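Teaching by hand at Hotar

Gemma Amato has spent most of this year moving kitchen things about with a pair of robot arms. She runs collection at Hotar, where a small team records the examples that a learning system is later trained on. We spoke on Oct 18, 2024.

"People expect code," she says. "Most of my day is bottles, bowls and bags."

Each example is one short task, steered by a person from start to finish. The target for the kitchen set was 1,000. The team stopped at 1,032, and 300 of those were set aside for testing.

Her colleague Erick Mwakyusa decides what goes on the table. He changes the layout after every 6 recordings -- sooner if the operator starts to move from habit. "If the bottle is always in one spot, the system learns the spot," he says.

Clear plastic has been the hardest material. Amato threw out a good part of the April recordings over it and wrote the instructions again. 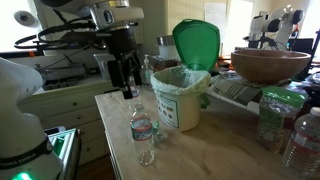

The gripper over a water bottle, with a compost bin and a wooden bowl also on the table.

Does she keep the failed attempts? "Some of them. A dropped bottle is worth having if the operator goes back for it," she says. "If they give up, I delete it."

Mwakyusa would keep more. They are still arguing about that.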